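Teleoperation work on the Sistolmont bench

The Wuketti project has moved from loose parts to whole desktop computers. Operators steer the arm by remote control and work from the wrist view, and each run is saved as one demonstration. The set now holds 281 demonstrations, recorded at 30 frames per second. Runs in which the operator restarts an approach are kept and labelled — the Honorato training code can skip them.

Work inside the case centres on the memory slots and the processor socket.
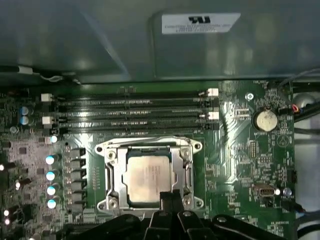
Glare off bare metal remains the main complaint from operators, and grey case walls are the worst for it. A second lighting setup will be tried in August. Version 2 of the labelling guide is on the shared drive.

Last updated: 23 June 2025
You are receiving this newsletter as a Nullness subscriber. Unsubscribe
© Nullness | Contact | Back to top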